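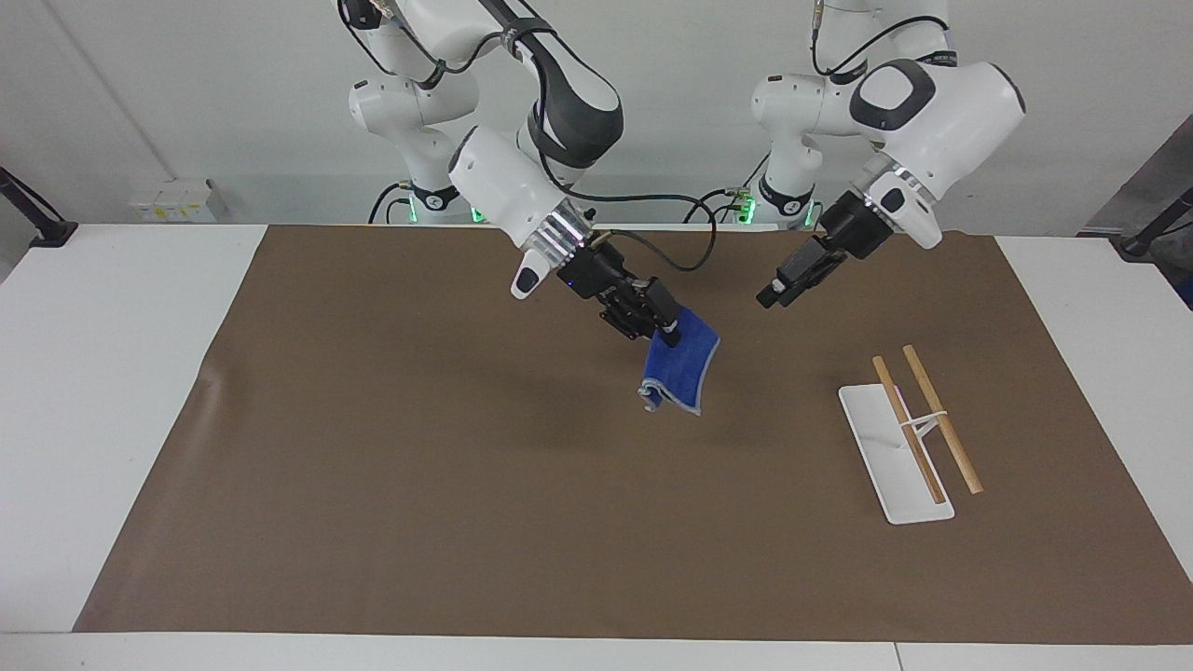

Photo: O. Dantas / Proltley bench notes

Sunday, November 21, 2021
Entry: Prundetti two-arm cell, evaluation unit, cloth handling

Supplier: Prunance. Unit is the Prundetti tabletop package: two arms, two parallel grippers, controller, teach software, one year of support. Loan ends in 7 days. Chang-ho wants a buy / don't buy / extend answer before the crate goes back, so this entry is mostly about the things the datasheet does not cover.

Setup

Arms mounted on the rear edge as per drawing. Brown paper over most of the tabletop. Bare white table was washing out the exposure on our overhead view and the paper fixed that without touching the lights. Left edge of the sheet lifts a little. Needs tape before any run where a finger goes below 2 mm clearance.

Base status lights green on both. No faults logged at power-up.

Joint names in the software are from the robot's point of view, so "right" is on the left when you stand at the front of the table. I jogged the wrong arm once this morning. Labels would help. Chang-ho, if you print some, please put them on the base columns and leave the links alone.

Cloth pick, right arm

Test piece is the blue cloth with the bound edge. Target is a single-corner pinch, lift clear of the paper, hold, then hand over to the left arm. The photo is the hold position, left gripper closed and parked on its side.

Notes on the pinch:
Default force setting is too high for this. The fingers close on the binding and the fabric behind it gets pushed out of the grip. Dropped to the second-lowest setting and the pick became repeatable enough to work with.
Approach angle matters more than force. Wrist tilted in toward the center of the table gives the fingertips a clean line on the corner. Straight down tends to take a fold as well, and then the cloth hangs doubled and the handover point is wrong.
The bound edge is easier than a raw edge would be. Do not quote results from this cloth as if they cover fabric in general. Akgül's samples are mostly unhemmed.

Handover

Not good yet. The free end curls, and the left arm has no reliable place to take hold of it. The Prunance sample program assumes the lower corner hangs straight under the upper one. With a light cloth that assumption is poor. I have two options in mind: drag the free end across the paper first to open it out, or have the left gripper take the edge close to the first pinch and slide along it. The second needs force feedback that the base package does not include. It is listed as an add-on with no price. Asked Prunance for one.

Cabling

Main complaint so far. The cable from the back of the right gripper goes up and over in a loose loop between the two arms before it drops behind. Straps hold the run along the upper links well enough, but past the wrist it is free. In the handover pose the loop sits close to the left wrist. No contact seen today at reduced speed. I would not run full speed with it like this. The manual shows the same routing, so this is how they intend it — a clip at the forearm would solve most of it, and we should ask whether drilling or bonding anything to the casing affects the warranty.

Stick stand

White base plate with the wire holder and the two wooden sticks stays on the right side of the paper for the next task. Not used in the cloth runs. It is inside the left arm's reach envelope, so I added a keep-out box over it in the software. Box is saved in the cell file, not in the program. If you load a fresh cell file you lose it.

Software

Teach mode is fine. Waypoint editing is slow, each change reloads the whole program. Log export works but the timestamps reset at every controller restart, so write the start time on paper.
The duty claim in the brochure is 1,000 cycles between gripper checks. We cannot confirm that within the loan period and I will say so in the report.

Open items
Tape the left edge of the paper.
Price for the force add-on (Osvaldo).
Warranty question on cable clips (Osvaldo).
Unhemmed samples from Akgül (Chang-ho).
Try drag-to-open before changing anything in the handover code.

Leaning toward extending the loan. Single-arm work is good enough to buy on, but we would be paying for two arms.

O.D.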